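**Ollesness extends phone deposit arrangement to all reading rooms**

The Ollesness Library will extend its phone deposit service to all seven of its reading rooms from August. Readers who wish to work without their phones may leave them at the service desk on arrival and collect them at any time before closing.

The arrangement was introduced in the map room at the request of regular readers. Over the trial period, 248 deposits were recorded. Use of the service remains optional, and phones may still be carried in the lobby and the café.

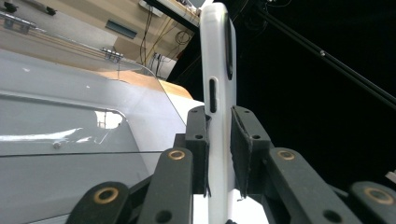 *Reading time: 1 minute*

Phones are accepted with their cases on – a plain white case such as the one photographed presents no difficulty – but chargers, earphones and card wallets should be removed first. Each phone is stored upright in a numbered slot, and the reader receives a matching tag. The desk in each room will have 34 slots.

"Readers asked for a quiet place to leave a phone, and we are pleased to offer it throughout the building," said Carolina Vieira, head of reader services.

Deposits close 20 minutes before the end of opening hours. Questions may be addressed to Helge Ljungberg at the main service desk.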